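Inicio Catálogo Manipulación Células de ensayo Servicios Documentación Contacto

Buscar en el catálogo Introduzca una referencia o palabra clave Buscar

Pinza de placas Plidetti para manipulador móvil
Ficha de equipo y guía de planificación de compra

La pinza de placas Plidetti se suministra como conjunto completo para su montaje en la muñeca de un manipulador, fijo o móvil. Está destinada a centros de formación técnica, laboratorios de ensayo y departamentos de ingeniería que deban recoger, trasladar y depositar objetos de forma variable a ras de suelo o sobre mesa. La presente ficha reúne la información necesaria para preparar una solicitud de gasto y dimensionar el espacio de trabajo. Los valores eléctricos y mecánicos detallados figuran en el manual de integración, disponible previa petición.

Composición del suministro

El conjunto básico comprende la pinza, la brida de acoplamiento, el cableado hasta la muñeca, la cámara de muñeca con su soporte y una licencia del programa de control Koech para un puesto. El juego de placas de recambio se presupuesta aparte. La base móvil Totness y el brazo no forman parte de esta referencia; pueden incluirse en la misma oferta si el centro así lo solicita.

Cuando el comprador disponga ya de un brazo de otro fabricante, deberá indicar el modelo de la muñeca y la versión del controlador en el formulario de oferta. El servicio técnico confirma la compatibilidad por escrito antes de emitir el presupuesto definitivo. No se aceptan pedidos sin dicha confirmación.

Espacio de trabajo y preparación del suelo
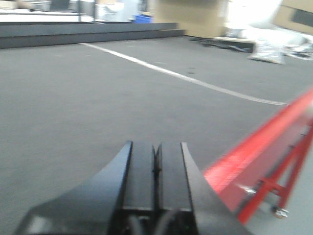

El presupuesto de una célula de ensayo suele concentrarse en el manipulador y dejar sin dotación el recinto, partida que después obliga a ampliar el expediente. Recomendamos consignar desde el inicio el pavimento, la delimitación perimetral y el marcado. Una barrera baja de color negro como la que cierra el fondo del área gris permite acotar la zona sin impedir la vista desde el exterior, y una línea blanca sobre el suelo ofrece una referencia de recorrido de coste reducido. Las estructuras metálicas apoyadas dentro del recinto, caso del bastidor rojo con tirantes, deben figurar en el plano de planta con la proyección completa de sus patas, dado que el brazo trabaja muy cerca de ellas. Conviene asimismo reservar una superficie para embalajes, bolsas y material auxiliar fuera del recorrido previsto.

El suelo debe ser continuo, mate y de tono uniforme. Los pavimentos brillantes generan reflejos que dificultan el trabajo de la cámara de muñeca, en particular bajo iluminación cenital intensa. El centro deberá comprobar la iluminación a distintas horas si el local recibe luz exterior. Las cortinas o filtros para ventanas no se incluyen en ninguna de nuestras ofertas.

Para una célula con base móvil se aconseja un pasillo libre de 1000 mm en todo el perímetro exterior de la barrera. En el interior, la separación mínima entre el bastidor más próximo y el eje de la base es de 400 mm en reposo. Las instalaciones que no alcancen estas medidas requieren un estudio previo, que se factura como servicio independiente.

Partidas que deben preverse

Equipo: pinza, cámara, brida y licencia. Se adquieren en una sola línea de pedido y no admiten fraccionamiento.

Recinto: barrera, pavimento, marcado y, en su caso, estructuras de apoyo. Pueden contratarse con un proveedor local. Facilitamos planos de referencia a los centros que opten por esta vía.

Puesta en marcha: visita técnica, calibración de la cámara y verificación de los recorridos. Dos jornadas para una célula fija, tres para una célula con base móvil.

Formación: curso para un máximo de 14 asistentes, impartido en las dependencias del comprador. La responsable del programa formativo es Nisha Rajput.

Mantenimiento: revisión de holguras y fijaciones cada 300 horas de funcionamiento. Las placas son piezas de desgaste; el consumo depende del tipo de objeto y debe estimarse con el servicio técnico — nunca a partir de los datos de otro centro.

Se recomienda asignar una reserva para imprevistos de obra, especialmente en locales cuyo pavimento no haya sido nivelado con anterioridad. La experiencia de nuestro departamento de proyectos indica que las modificaciones del recinto son la causa más frecuente de retraso en la entrega.

Opciones de adquisición

Compra directa. Facturación a la entrega, con acta de recepción firmada por ambas partes.

Arrendamiento con opción de compra. Incluye mantenimiento y sustitución de placas durante la vigencia del contrato. Gestiona esta modalidad la sociedad Amness, que emite la factura en nombre propio.

Cesión para evaluación. Dirigida a centros que preparen una licitación. El equipo se entrega sin recinto y el solicitante asume el transporte y el seguro.

Las ofertas tienen validez hasta el último día de mayo, salvo indicación distinta en el documento. Los centros públicos que deban ajustarse a un calendario de contratación pueden solicitar una prórroga por escrito.

Documentación exigible con el pedido

Plano acotado del local, con indicación de puertas y tomas eléctricas. Modelo del brazo y del controlador. Evaluación de riesgos del puesto, o compromiso de presentarla antes de la puesta en marcha. Nombre de la persona responsable de la instalación y de su suplente.

Contacto

Consultas comerciales y presupuestos: Wycliffe Obura
Proyectos y planos de recinto: Tumaini Odera
Servicio técnico y recambios: Obadia Mfinanga

Ficha revisada el 17 de noviembre de 2025. Sustituye a todas las versiones anteriores. Las condiciones generales de venta se adjuntan a cada oferta — su aceptación es requisito para la tramitación del pedido.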